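Hand-Held Gripper Rules: Frequently Asked Questions

Updated October 30, 2023

Who do these rules apply to?
Everyone who records household tasks with Semard hand-held grippers, at home or at the Groltwood site. Read them before your first session.

Do I need to check the gripper every time?
Yes. Open and close the fingers fully, look for cracks, and wipe the lens. If a finger sticks, stop and report it to Sille Riis.

How long can a session run?
No longer than 40 minutes, followed by a break of at least 9 minutes. The break applies even if you feel fine.

Can I tidy up before I start?
Clear the floor where you will be standing. Leave the rest of the room as you normally keep it.

What has to be put away?
Mail, medicine, bank cards, family photos and anything else with a name or address on it. Cover mirrors if they would show a face.

Can two people work at the same bed?
Yes, if both have signed the consent form. Agree on who moves first, keep the fingers pointed away from faces, and don't reach across the other person. Folded clothes can stay at the head of the bed until you need them.

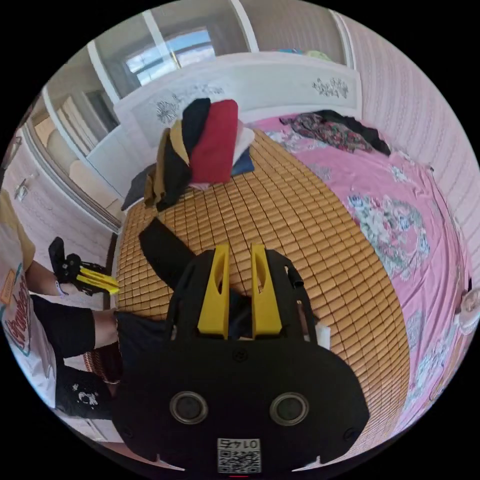 What if I drop something?
Pick it up with the gripper if you can do so safely. Otherwise, end the recording and use your hand.

Can I have a recording deleted?
Yes. Write to Damir Vlachou within 7 days and give the session number. You do not have to give a reason.

Where do I return the equipment?
At the Hunden desk, in its case, with the charger.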